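What an Open Day Should Measure

Trondis opened its demonstration room to visitors for an afternoon in September, and I went with two colleagues from Brumevix, Asmaa Chraibi and Magdy Hamdy. We buy automation for small-parts storage. We have been to many of these events, and most of them are built around a finished cell that repeats one motion for visitors who stay four minutes.

Trondis showed the stage before that. The tools were grippers held by hand, and the bench carried a drawer organizer of the sort found in any repair shop. Said Belhaj, who ran the session, said his group had logged 400 demonstrations on comparable parts and expected to discard 60 of them. I would like every vendor to put the second figure on a slide. 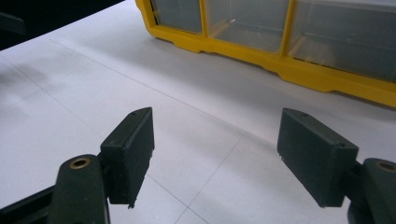

The case for hand-held tools

Hand-held grippers are cheap to run and quick to set up. Our turn came after a briefing of 12 minutes, and Magdy was producing acceptable grasps shortly afterward. The usual objection is that a person compensates for a poor tool without noticing, so the data flatters the hardware. I accept the objection. The remedy is to publish failure rates per operator, and Belhaj did not have those.

My second concern is the choice of part.

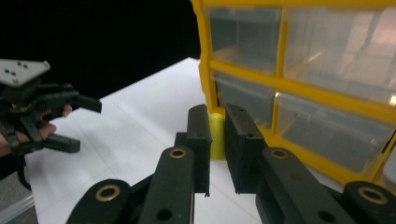 A storage line at Brumevix handles some 30 part types, and the difficult ones are flat, oily or tangled. A vendor who wants our business should let visitors bring a handful of their own parts and record what happens. Zondby allowed this last year. The results were poor, and we learned more from them than from any polished cell.

Loubna Radwan, who heads engineering at Trondis, argued that visitor parts would turn an open day into an acceptance test. I think that is the correct direction. A buyer can read cycle times in a brochure. The visit is worth the travel only when the outcome is uncertain – and when someone writes the outcome down.

Trondis has offered us a second session. Asmaa is packing the washers.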